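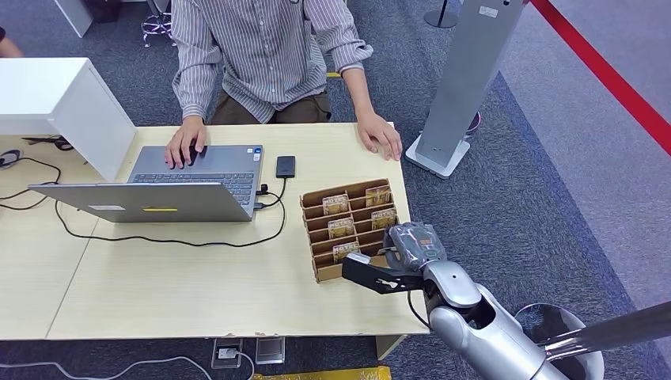 Opening: who we are and what the fund does

Good evening and thank you for coming. I'm speaking for the Bratbridge Music School bursary fund. I have 8 minutes, then questions.

The fund pays lesson fees for children whose families can't cover them. It also lends instruments. This fall 40 students are on a bursary, from beginners up to the youth orchestra.

(Pause. Next slide.)

Where the money goes

Most of it goes to weekly lessons. The rest covers strings, reeds, exam fees and the bus to concerts. Office costs come out of the school's own budget, so a gift to the fund stays in the fund.

Two changes since the last talk:
- Families now apply once a year. It used to be every term.
- Instrument loans run through the summer, so students can keep practicing.

Mention Zestden here. They let us use their hall for the spring concert and did not charge. Say thank you to the Zestden table.
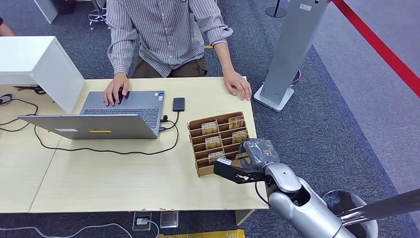

BRATBRIDGE, 18/10/2018

Notes from here on replace the older version. Please throw out the one with the Mirelo figures in it.

The matching gift

Mirelo will match every donation made before the end of October, dollar for dollar. Say this slowly and say it twice. Monthly gifts count too, but only the first payment is matched.

How to give

Pledge cards are on the tables. Fill in both sides. Checks go to Bratbridge Music School with "bursary" on the memo line. Anyone who needs a receipt for taxes should write their mailing address clearly.

If asked about Sang: the Sang choir program has its own fund and its own form. We can pass a gift along, but it won't be matched.

Close

The 2 cello students play next, 2 short pieces. Ask people to stay seated until they finish. Cards can be handed in at the door afterward.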